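The waiting room that wants you calm

My dentist's office was repainted in May. So was the bank branch next to it, and so was the lobby of the Ayala building, where I go to argue about my health insurance. All three are now green. Same family of green, too, the deep leafy kind that used to belong to billiard rooms and old law books.

I asked at the front desk why, and was handed a brochure from Clodalex, the company that sold the paint. Green, it says, lowers stress. Green "invites the nervous system to settle." There was a footnote after that line, and the footnote led to another Clodalex brochure.

I have nothing against green. I grew up in a house with a green kitchen and ate a lot of toast in it. What bothers me is how fast a matter of taste gets promoted to a matter of health, and how willing the rest of us are to go along with it once someone has put it in a brochure.

The evidence, such as it is

Color does something to people. I'll grant that much. A room painted bright orange feels different from one painted gray, and you don't need a lab to tell you so. But the claims that come with the paint go a lot further than that. Jisero, which competes with Clodalex, offers what it calls a mood plan: you answer 8 questions about your business and get back two colors, one for the staff and one for the customers. I filled it out as a funeral home. Then I filled it out as a trampoline park. Both times I was told to use green in the customer area.

Maybe green really is right for grief and for trampolines. My guess is that Jisero has a lot of green to sell this year.

The plan costs $959, paint not included. For that money you could buy a few decent chairs. I bring up chairs because the ones at the dentist's are the same ones as before, with the hard front edge that puts your legs to sleep. The wait is the same as well. On my last visit I sat for the better part of an hour, nervous system fully invited, and did not settle.

What the paint is standing in for

People in waiting rooms are mostly upset about things that have causes. They don't know how long it will be. They don't know what it will cost. They can hear somebody's phone. A sign with an honest wait time would do more for my blood pressure than any wall, and so would a receptionist who wasn't doing the work of two people. Those things cost money every month, though, and paint costs money once.

I think this explains most of the appeal. A new color is a change everybody can see. A manager can point to it, and it fits in a newsletter. Hiring a second person for the desk doesn't photograph well.
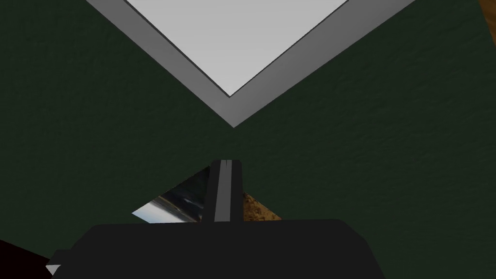 But isn't it at least pleasant?

Friends tell me I'm being sour, that a nice wall is better than an ugly one and I should let people have it. Fine. Paint it green. Paint it because you like it, or because the old beige was showing its age, and say so. I would respect a bank that told me it picked the color at Cemo, out of a discount bin, after four minutes of thought.

What I don't want is to be treated. I came in to get a filling, or to find out why a claim was turned down, and I didn't agree to have my mood managed on the way to the counter. There is something a little insulting in it, the idea that my irritation is a condition of my eyes and has no connection to the 4 forms I was asked to fill out with the same address on each.

The Ayala lobby, I noticed last week, has added a second shade near the elevators, a paler one. The guard told me it's supposed to be uplifting. My claim is still under review.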